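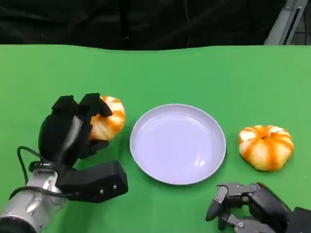 **Testard Grasp Kit** - two-handed place-and-pass set from Pesgate, for labs testing learned grasping. Method is Asger Hjaltadóttir's: policy trained on around 3000 demos, then tried on things it hasnt met. Ribbed stuff is the hard bit, so striped pumpkins go with a shallow plate, one held in the left hand, the other on the green top by the right. Scored over 100 trials per object.

- Plate, 2 pumpkins, matte green top
- Trial sheets, scoring script
- Arms and hands not inculded

Palumbo mounts - ask Motham. Next batch January.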